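# Gripper trial FAQ

Maintained by Trinidad Lacson. Last changed Thu 8 September.

People keep stopping by the bench or writing in to ask whether we've "picked one yet." We haven't. Please read this before you forward me another vendor video.

## What are you comparing?

Two sets of fingers for the two-armed robot. One is the plain black pair the arms are wearing now. The other is the Himach set, which costs a good deal more and comes with a brochure full of adjectives. A third candidate, from Thakur, was dropped in April when the mounting plate didn't fit and the replacement never arrived.

## Isn't the Himach set obviously better?

Maybe. The claim is 649 clean picks in a row. I asked what was being picked, and the answer was a steel block, the same steel block, from the same spot. I could do that with kitchen tongs. Until somebody shows me a run with things that dent, roll or arrive crooked, I'm treating that number as decoration.

## So what do you pick?

Ordinary stuff that gives a gripper trouble. Paper cups are the standard test, because they crush easily and slide if you brush them. We also use a ribbed cylinder with plastic wrap over the top. It's an awkward thing to hold: the side is uneven, and the wrap throws glare into any camera looking down at it. I like it for both reasons.

## Do you use the head view or the wrist view?

Both, and I don't trust either alone. From the head you can see where the arms are in relation to everything on the table, but you can't tell much about contact. The wrist camera is the other way around. You get the fingers and whatever is between them in great detail, and very little idea of what the other arm is up to.

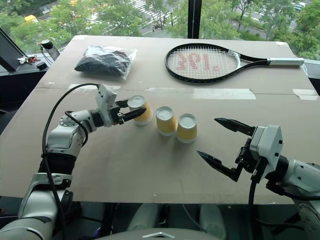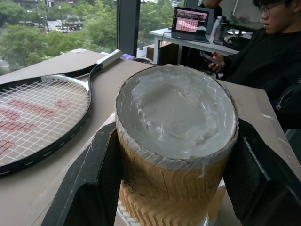

## Can you tell from a still whether a grip is good?

No. A still tells you where the fingers are. It won't tell you how hard they're squeezing or whether the thing slips a second later. The Mollano people sent us a slide deck made entirely of stills and wanted us to be impressed. Send video, or better, send the joint logs.

## The fingers look chewed up. Is that a fair test?

Fair question. The plates have chipped edges, and a worn edge may well grip differently from a fresh one. I'd still rather know how a finger behaves once it has some miles on it – everything looks good out of the box. The Himach fingers will get knocked around for a while before I score them.

## Why cardboard on the table?

It's cheap, it's matte, and it can be replaced when it gets scuffed. It does have a seam, and the tape is translucent, so keep test objects off both unless you want to argue with me about the results.

## How many runs before you'll believe something?

Eleven per object, per set of fingers, with the object moved between runs. That won't satisfy a statistician. It has been enough to catch the bad ones, including a "self-centering" tip that centered itself very nicely next to the cup. A crushed cup counts as a failure even if it ends up where it was supposed to go.

## Would a better controller fix most of this?

That's what the Pollarstead salesperson told us. It could help with how gently the fingers close. I doubt it does much about glare, and I'd want to change one thing at a time anyway. The controller stays as it is until the finger comparison is finished.

## Can I bring my own object?

Yes, if it's dry, it isn't sharp and you don't need it back in perfect shape. Label it and write down which side is up. Please don't choose something because you already know one gripper will do well on it – I can usually tell.

## When will there be a decision?

After the Himach runs are done and I've watched them twice. If the two sets come out close, we keep the black pair and spend the money on spare fingers.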